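From: Laurinda Arruda
To: Holer Neighborhood Supper List
Date: May 10, 2020
Subject: Re: plates for the July supper

Kekeli Dramani wrote:
> Hi all, before I forget, have we settled on dishes? Chathurika
> thinks we should go with paper again. I still have 4 boxes of
> the old thrift store plates in my garage, none of them matching,
> and I'd be glad to see them used. Also, who has the long
> tablecloths?

Hi Kekeli and everybody,

Oh, please let's use the real plates! I know paper is easier on whoever is stuck at the sink, and Chathurika has done more than her share of that over the years, but I do love sitting down to a proper plate, and the odd ones are my favorites (I always try to grab one with a bit of color). If we're still expecting 60 people we may need a few more, so have a look in the back of your cupboards. Plain round dinner plates are best, the big square ones never fit in the dish racks.

The tablecloths are at my house, washed and folded, except for the blue one, which went home with Leen and which she is welcome to keep until July.

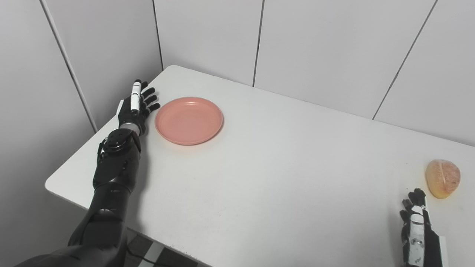
Tables and dishes

A plain white table looks lovely with a pink plate on it, so I wouldn't fuss over covering every single one. Let's save the cloths for the serving tables, where the gravy goes. Weidong has offered his truck to bring the folding tables over at 10 that morning, and he'd like 2 people with good backs to meet him by the side gate - my nephew is one, so we need one more.

Leen, are you still making the lentils with the crispy onions? I have been thinking about them since last summer, and I'll happily trade you a whole peach cobbler for the leftovers.

Kekeli, I can come by for the boxes any evening after supper, just call first so I don't set the dog off.

Hugs from a safe distance,
Laurinda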